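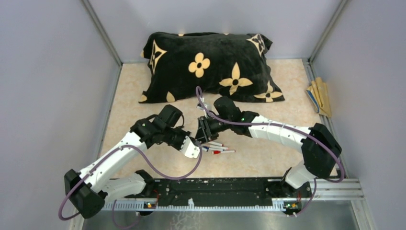
4. Removing ink and washing the cover

Read the whole section before you start. The steps apply to all Stosley covers with a zipper. For covers sewn shut, go to section 5 — they must be spot cleaned only.

4.1 Before washing

1. Check the care label inside the seam. If the label and this guide differ, follow the label.
2. Open the zipper fully and take out the insert. Do not pull the insert by its corners.
3. Turn the cover inside out and shake it outdoors.
4. Close the zipper again. An open zipper can snag the pile in the drum.

Note: Covers bought before June may have a metal zipper pull. Tie a scrap of cotton over it.

4.2 Felt-tip and ballpoint marks

Treat ink before the cover goes in the machine. Heat sets most inks, and a mark that has been through the dryer is unlikely to come out.

1. Put a folded white towel under the mark.
2. Dampen a second white cloth with rubbing alcohol. Test it on the inside of the seam and wait 12 minutes. Stop if any color comes off.
3. Dab from the outside of the mark toward the middle. Do not rub.
4. Move to a clean part of the cloth each time it picks up ink.
5. Repeat up to 3 times, then rinse with cool water.

CAUTION: Rubbing alcohol is flammable. Keep it away from stoves, heaters and candles, and open a window.

CAUTION: Do not use bleach or nail polish remover. Both will damage printed patterns.

Washable markers usually need only cool water and a drop of dish soap. Permanent markers may leave a faint shadow, which is easier to live with on a dark cover than on a pale one. Put caps back on before pens go near upholstery. 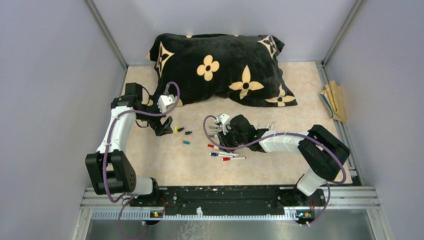 Comment from Oltside: Step 3 worked for me on ballpoint, but the pile dried flat and stiff where I had dabbed. A soft toothbrush brought it back, brushing one way only while it was still a little damp. Could you add that?

Reply: Added as step 4 below. The brush needs to be clean and dry.

4.3 Washing and drying

1. Wash cold on a gentle cycle with like colors. Do not load more than 2 covers at once.
2. Use liquid detergent. Powder can stay in the pile and show as white specks.
3. Take the cover out as soon as the cycle ends and turn it right side out.
4. Brush the pile in one direction with a soft brush.
5. Lay flat to dry, out of direct sun.

Note: The Turar and Kaplan ranges are 100 percent cotton and may shrink slightly on the first wash. Stretch them gently by hand while damp — the insert will go back in more easily.

4.4 Refitting the insert

Fold the insert in half lengthwise, push it to the far end of the cover and let it open out. Work the filling into each corner before closing the zipper. If it catches, back it up and clear the fabric by hand.

For replacement zipper pulls, see section 7.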